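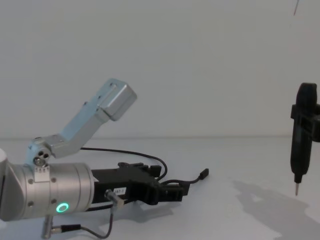

Photo: Ulier workshop, Stondomstead

1/6/25. Day one of teaching the robot arms by hand. I move the arm, it remembers, and one day it does it without me. That's the deal as I understand it. The arm hasn't signed anything.

The one on the left has a gripper. The one on the right has a needle-tipped tool pointing straight down at the table. Guess which one I was told to practice on first.

You press a button, the arm goes slack, and you walk it through the job with both hands. It's like teaching a very heavy toddler to waltz.

Everything gets recorded. Every wobble. Take 8 includes the moment I sneezed, and the robot now considers sneezing part of the procedure.

Switched to remote control after lunch. Grotico makes the little handset we use. Left stick is left, unless you're standing on the other side of the table, in which case good luck to you.

Our target is 200 good demonstrations. After a full afternoon I have 19. "Good" is decided by a piece of software called Ticona, and Ticona has never once given me the benefit of the doubt.

Rejected so far for: too slow, too fast, "hesitation near target." I have had performance reviews kinder than that.

A tip if you ever do this - sort out your cables before you hit record. The arm doesn't know they're there, and it will happily learn a path straight through one.

Someone asked if I worry about training my replacement. It took me 40 seconds to close a gripper on a peg today. My replacement is welcome to those 40 seconds.

Update from May, for anyone still following: 234 demonstrations, all accepted. Played the task back with my hands in my pockets. It did the whole thing in my style, including the little pause where I always check I'm on the right side of the table.

Needle arm starts tomorrow. I'm bringing the long sleeves.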